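# Grumwood plans an August opening for its second dining room

Feb 6, 2018

The owner of Grumwood, the 18-seat lunch counter on Pratunis Street, has signed a lease on the unit next door and will use it for dinner service. The two units share a rear corridor and a gas line. They have separate electrical panels, and that difference has set most of the schedule.

"The counter side has 200 amps and the new side has 100," the owner said. "You can run a dining room on 100 amps. You can't run a dining room, a walk-in and a dish machine on it."

The utility has approved an upgrade. Until the new service is connected, cold storage will stay on the counter side, and prep cooks will carry stock through the corridor in covered bins. The health inspector reviewed that arrangement in January and asked for a second hand sink at the corridor door. It has been roughed in.

The new unit measures 525 square feet, not counting the restroom. It was last a tax office. The drop ceiling came out first, and the owner found the original plaster in better shape than the listing suggested.

"We lost one section over the front window. The rest took patching compound and two coats. I had budgeted for drywall across the whole thing, so that money went to the hood."

The hood is the largest single purchase in the project. It serves a six-burner range and a flat-top, and its duct runs up the rear wall to the roof. Makeup air comes in through a separate unit that had to be ordered twice after the first arrived with the wrong voltage. The supplier, Privbridge, covered the return freight.
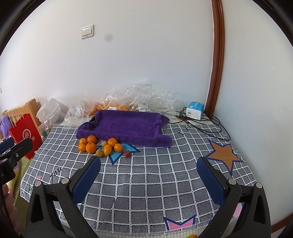

*A table with a grid-patterned cloth, against the wall.*

The owner was specific about table size. Two-tops will be 24 by 30 inches, and they can be pushed together for larger parties. Booths were considered and dropped.

"A booth for four with two people in it is two seats you can't sell. On a small floor that matters every night."

Dinner will be a short menu: 3 starters, five mains and a dessert that changes with what the bakery has left over. Braised dishes will make up most of the mains, as they hold well and put less load on the range at peak. Prices have not been set. The owner expects mains to land a few dollars above the lunch plates.

The liquor license is the open question. Grumwood has applied to extend its beer and wine license to the new address. The hearing has been moved once, and no new date is posted.

"If it comes through late, we open without it. I would sooner open dry in August than pay rent on a dark room until winter."

Idahosa, the coffee roaster two doors down, will supply the after-dinner coffee from a batch brewer. The owner looked at an espresso machine and decided against the added plumbing and the draw on the panel.

Staffing will go from seven people to thirteen. Two of the current lunch cooks have asked for the dinner shift, and hiring for the remaining positions starts once the electrical work passes inspection. Lunch hours will not change during construction, apart from one day when the gas has to be shut off for the tie-in. That date will be posted on the door.

Grumwood is at 137 Pratunis Street. Lunch is served Tuesday through Saturday, 11 to 3.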